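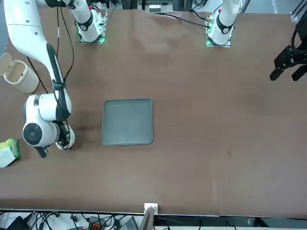

White arm over a brown tabletop

4. Adding a resort listing in Prutix

1. Open Listings and choose New Property.
2. Enter the project name and developer, for example Sirley.
3. Type the number of units for sale. Villas and condos go on separate lines.
4. Set the hold period. The default is 14 days.

Note: Project names can have up to 20 characters. 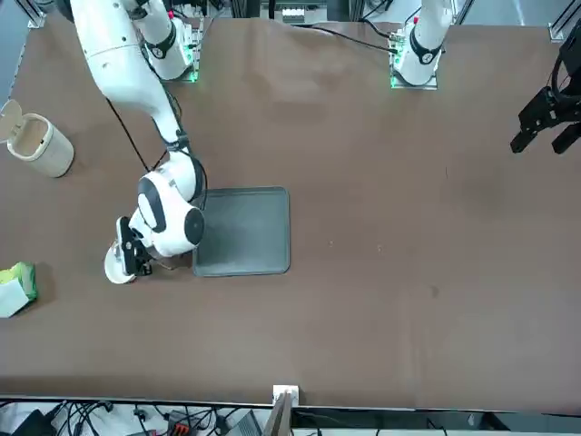
Page last changed: January

5. Select Publish. The listing goes live after 2 approvals.

Caution: Changing the price of a published unit cancels any open hold on it.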